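Hilville library cards get a longer life this fall

August 18, 2025

If you have been meaning to renew your Hilville library card and keep putting it off until the weather cools down, there is some good news for you. Starting this month, cards will be good for two years at a time instead of one, and anyone whose card ran out over the summer can bring it back to life at the front desk without filling in the whole form again.

The change was announced last week by head librarian Oľga Pešek, who has been hearing about the yearly renewals from patrons for about as long as she has worked in the building. "People would come in with a stack of books and a child on each hand, and we'd have to send them off to find a gas bill," she said. "I never liked doing it, and they certainly never liked hearing it."

The library sent out 470 renewal letters last August, and 286 of them were answered. Many of the other patrons did turn up sooner or later, Pešek said, though often only when they wanted to borrow something that same afternoon and were a little put out to learn they couldn't.

Igor Hájek, who runs the evening desk, expects the lines to be a good deal shorter once school starts. He is also glad to see the end of the paper slips, which had to be copied by hand into the register and then filed in a cabinet whose bottom drawer has been stuck since spring.

Cards for children under 11 will still need a parent's signature, and there is still no charge for a first card. A lost card costs two dollars to replace, the same as before – although Hájek admits that he has been known to let people go home and look behind the sofa first. 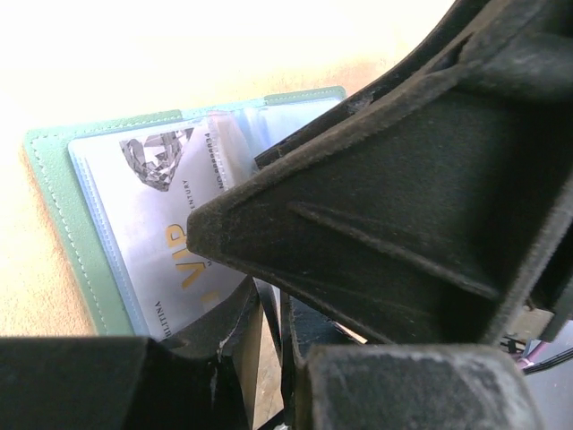
Patrons who already have a current card don't need to do anything just yet. The new date will be added the next time they borrow a book, and the number on the card stays the same, so holds and reading lists will carry over as they are. Those who have moved to a new address since they signed up are asked to mention it at the desk, where it can be changed while they wait.

Savvas Lambrakis, a retired bus driver who stops in most mornings for the newspapers, was among the first to renew. He came away with two mysteries and a cookbook, and said he was already thinking about what to borrow next.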